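December 8, 2021

Hide glue, batch 6, continued from the February tests. Granules are from Vundari, the old sack, 211 gram strength. Soaked 100 g in cold water overnight in the fridge. Swelled evenly, no dry cores when cut. Batch 5 had dry cores and I put that down to the soak being too short.

Heated in the Rotstead pot with the lid on. The dial reads high, so go by the glass thermometer in the jar and ignore the dial. Skimmed once. Runs off the brush in a steady string, then breaks into drops. Thinner than the Jonesia glue at the same mix, and slower to gel on the test block.
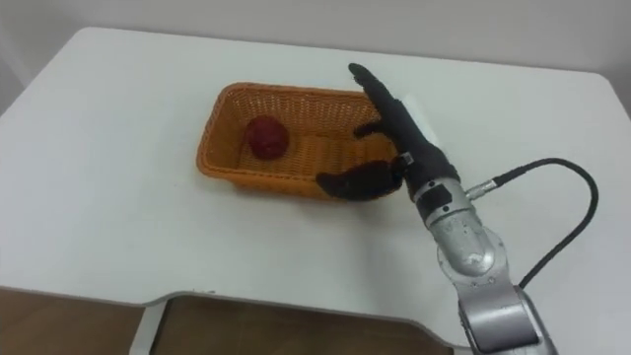

Notebook 5, p. 100

Rubbed joints, maple to maple, edges planed the same morning. Warmed the pieces first. Without warming, the glue skins before the joint is closed and the line stays thick. Left overnight, no clamps.

Broke them over the bench edge. Five failed in the wood. One opened along the line at the end, clean on both faces, and I suspect a hollow from planing. Checked the offcut with the straightedge and found light under it. Counting that one against the plane and not the glue.

Salt as a gel suppressant: tried on a small jar only. Longer open time, but the squeeze-out was still tacky the next day. Would not use it on the Issa chair, which has to be handled soon after gluing.
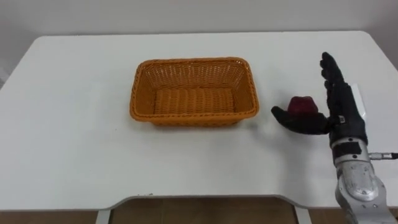 Orange basket, white table.

Leftover glue poured into a flat tray, gelled, cut in cubes and frozen. Label has batch and mix. Do not reheat a cube more than once. Reheated glue from batch 5 had gone noticeably weak and smelled.

To do:
Repeat the maple joints with the plane iron reground.
Same test in oak, with the end grain sized first.
Order granules before the sack runs out. Ask whether Vundari still sells the lower strength.
Replace the lid gasket on the pot.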